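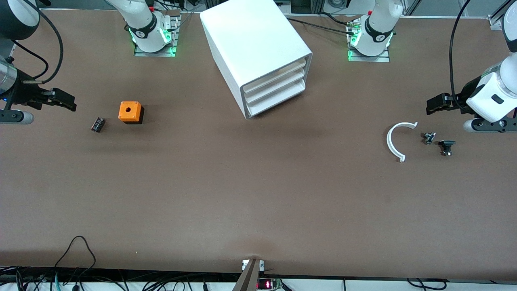 Page last changed: 2nd September
By the home desk, Langlois Weekly

Three drawers. White plastic, plain top, plain sides. The woman who runs Dullau, the home sorting service over in Brundthorpe, would rather talk about this than almost anything else in the shop, and she had maybe half an hour for us between clients.

"People come in wanting a system," she says. "I ask what's on their kitchen table. It's always the same stuff. Mail, batteries, tape, a charger for a phone they don't own anymore. You don't need a system for that. You need three drawers and somewhere to put them."

Somewhere to put them is a sore point. She likes a long table, and she likes the cabinet at the back of it, out of the way of your elbows. Turned a little is fine. "Everybody lines it up with the wall. Then they sit at one end and have to lean over to get at it. Turn it so the fronts face your chair. Looks crooked. Who cares."

Her own table at home is brown too, bought second hand, too long for the room. She does her bills there, and her daughter's school forms, and in January the taxes.

So what goes where? Top drawer is for things you touch every day. Scissors, pens, stamps, the good tape. Middle is paper that's waiting on somebody – a form to sign, a bill you're arguing about. Bottom is spare parts, and she is strict on this one. Screws that came with a shelf, yes. Mystery screws, no.

"I had a client with 148 keys," she says. "We counted becuase she didn't believe me. She knew what 2 of them opened."

And the rest? "In a bag, in the garage. She couldn't throw them out that day, and I don't push."

On plastic she gets a little defensive. A customer once told her it looked cheap. It is cheap, she says, and it wipes clean with a damp cloth, and you can carry it to another room with everything in it. She has sold the wooden kind. Heavy, and the drawers stuck every summer. The one thing she checks on any cabinet is the lip on the drawer front – can you get your fingers on it without looking. If you can't you'll leave it open, and an open drawer fills up from the top with whatever's in your hand.

"Closed at night. All three. That's my only rule. I break it too."

Labels she's gone off. Used to print them for every client, with a little label maker, the whole bit. Then she'd go back two months later and the drawer marked BATTERIES would be full of takeout menus. Now she waits. Use the thing for a few weeks, see what ends up where, then write it on masking tape if you must.

We asked about cords. Long sigh. Cords don't go in the drawers at all, if she gets her way. A cord that's in use can run along the back of the table where it's easy to follow. One that isn't in use gets a twist tie and a tag saying what it belongs to, and if you can't fill in the tag, out it goes.

The shop does a starter visit for $57, one table or one closet, your pick. Most people pick the closet. She wishes they wouldnt. "The closet has a door. You can shut it. The table you look at every single day."

Her phone went twice while we talked. Second time she took it, a client in Tirnari who'd found another box. She was writing the address on the back of her hand when we left.

Dullau is at 624 Mill Street, Brundthorpe. Afternoons, or call first.

Comments (4)

drawerperson: Bottom drawer for spare parts, agree. Mine is so full it needs a kick.

Reader in Tirnari: Do they do basements or just tables and closets?

halfpastnine: Turned mine to face the chair last night. My husband turned it back.

Reader in Brundthorpe: 148 keys!! I feel better about my 57 pens.

We use cookies to remember your settings and see which pages get read. Accept all / Manage choices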